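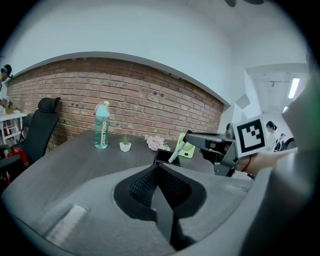 Left-hand view: black tray, white pen, second gripper coming in from the right.

Search the archive Search Advanced

Re: how much clutter is too much clutter?
From: Wulan Sutanto
To: handheld-demos list
4 replies | 2 shares

Pravesh Chauke wrote:

> Hi all,
>
> Quick one, I hope. We're getting ready to record a big batch of two-handed
> demos and we can't agree on what goes on the table. Half of us want it
> stripped down to the task objects. The other half want stuff on it, the
> thinking being that a policy trained on a bare table falls over the first
> time somebody leaves a mug out. I'm in the second half, but I can't point to
> anything solid.
>
> I know the Parex people keep things standing along the back of the table. Do
> you move them? How often? And does anybody have numbers on more demos in one
> layout vs. fewer demos in lots of layouts? We have people for a couple of
> weeks in August and then that's it, so I'd rather not find out the hard way.
>
> Also, side question, is the head camera worth the bother?
>
> Pravesh

Hi Pravesh,

Oh boy, have you asked the right person. I've spent most of the summer on your first question and I have Opinions. I'll do the clutter part and then the head camera, and sorry in advance for the length.

Short version: put stuff on the table, and MOVE IT. If you aren't going to move it, I'd take the bare table over a cluttered one, and I would've argued with you about that back in the spring.

So, the longer version. Our task is the pen and tray one (two hands, one steadies the little black tray, the other handles the pen). Behind that there's a water bottle with a teal body, a small succulent in a white pot, some fake pink flowers and a lime-green desk fan. None of them has anything to do with the task. They got picked because they were close by and they don't look like each other, and that's all the science that went into it.

First batch, we recorded 903 demos with those things in one layout, start to finish. The tray moved between demos and the pen moved, but the bottle-plant-flowers-fan lineup stayed put. Everybody was pretty happy with that batch. The trajectories were clean, the training curves looked great, and the policy did the task on the arm over and over. Then Lutfa Siriwardena took the fan off the table to have a look at the switch on it and forgot to put it back, and the next few runs were awful. The arm came in toward the tray, slowed down in the wrong spot, and closed on air. Put the fan back and it was fine. We did that back and forth enough times that I stopped being amused by it.

What we think is going on: the fan is the brightest, squarest thing in the wrist view, and the wrist view is very wide. When your hand is far from the tray, the tray is a small dark thing on a dark gray table and the fan is a big green landmark. If it never moves, it's a wonderful clue for where you are over the table. The policy doesn't care that we never meant it as a clue! Once it's close in, it does look at the tray (we blanked out patches of the input to check, and close in, covering the fan changes next to nothing). It's the approach that goes wrong.

Same story with the brick wall, by the way, only milder. The mortar lines are a lovely texture for anything that wants to work out camera motion. I don't have a fix for the wall. We can't move the wall.

Second batch, we went smaller. 449 demos, same task, same tray, same pen, but the person recording had to change the back row before every take. Slide things along, swap two of them, lay the fan down or stand it up, take one off completely. We didn't script it. I did try a printed list of layouts, and it slowed people down so badly that we dropped it before lunch. Plain "go mess it up a little" worked better, with a reminder taped by the monitor.

Training setup was the same for both. Same network, same number of steps, same augmentation, nothing clever. Then we tested both policies in two ways, one with the original lineup and one with the back row rearranged by a person who hadn't recorded any of the demos (thank you Nabila Tuhumury, who was ruthless).

With the original lineup, the big batch won, by a bit. Less hesitation, smoother pick. I want to be fair about that, it's a real difference and you can see it by eye. With the row rearranged, the big batch went to pieces and the small one hardly noticed. It got slower, that was the main thing. So for half the recording time we ended up with the one I'd put in front of a visitor.

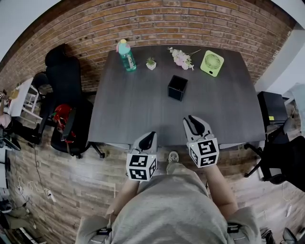

Things I'd tell you to do differently from us, if you have a couple of weeks and then it's over:

Get more than one person recording. We had 6 on the small batch and it mattered more than I expected, because everyone messes up a table in their own way. Saodah Mangundap pushes everything into a corner. I apparently like even spacing and had no idea. If it had been only me, we'd have had hundreds of takes of the same neat row with the names shuffled.

Don't forget the near half of the table. We only ever varied the back row, and so our "robust" policy gets confused when something shows up between the grippers and the tray. That's a gap and I haven't closed it. If you close it, please write it up for the list!

Write down what you moved, even roughly. We didn't, and I've been going back through the first frames of every demo by eye, tagging where the fan is. It's as fun as it sounds.

And record a little bit of the ugly part. Reaching in too far, backing up, coming at the tray a second time. Our big batch was so tidy that once the approach was off there was nothing in the data about getting back on track. The small batch has more fumbling in it, mostly by accident, and I suspect some of the improvement comes from there and has nothing to do with clutter. I can't separate the two with what I have. Somebody at Plaltix asked me about this after my talk and I had to say I didn't know, and I still don't.

Okay, the head camera. Yes, I think it's worth the bother, but maybe for a different reason than you'd guess. We don't feed it to the policy at all. The policy gets the wrist views and the gripper widths. We use the head view for lining up the two hands. Each gripper carries black-and-white markers, so whenever the markers on both are in sight of the head camera you get the left hand relative to the right hand directly, and you aren't relying on two separate wrist tracks agreeing with each other. On their own those tracks drift, and they don't drift the same way, and for a task where one hand holds the tray and the other one brings something to it, a small disagreement is the whole ballgame.

We run that step through Amissah, with the default settings apart from the time offset, which you really do need to measure for your own cameras. Please don't copy ours. I copied somebody's once and lost a week of recordings to it.

The catch is that people look away. They glance at the monitor, or at whoever just walked in, and the markers leave the view. We fill short gaps from the wrist tracks and throw out the long ones. What counts as long is a judgment call, and I've changed my mind on it a couple of times. If you can stand your people so the monitor is straight ahead past the table, do that. We have a wall there, so ours is off to one side, and it shows in the data.

One more use for the head view, and it's a boring one: checking. When a demo trains badly I can scrub through the head video and see in a few seconds what the person was doing. From the wrist view alone it's a lot of table and a lot of ceiling and I get a bit seasick.

I can share the tagging sheet once it's finished (it isn't). The two sets of training configs are already in the Parex folder, under the names you'd expect, except the small batch one still says "test" on it. Ignore that, it's the real one. If any of you are going to be at the Prarnville meetup I'll have the videos of both policies with me, fan and no fan, and I'm happy to sit down and go through them.

Pravesh, tell us what you end up putting on your table.

Wulan

4 comments

Pravesh Chauke
This is great, thank you. I read the fan part out loud to the bare-table half and now both halves think they've won. Question on the rearranging: did you let people move things during a take, or only before it?

Wulan Sutanto
Only before. We talked about during, but then you have a third hand in the wrist view and I didn't want to open that can of worms with the time we had.

Lutfa Siriwardena
For the record I put the fan back the same afternoon. Pravesh, if you go with anything bright, try to have two of them in similar colors. I ran a small side test with a second green thing on the table and the approach already got less silly, even before we had the new batch. Small test, don't quote me.

Nabila Tuhumury
Seconding the part about near-side clutter. When I did the rearranged tests I was told the back row only, and I was dying to put the plant in front of the tray. Next round, please let me.

Older messages | Newer messages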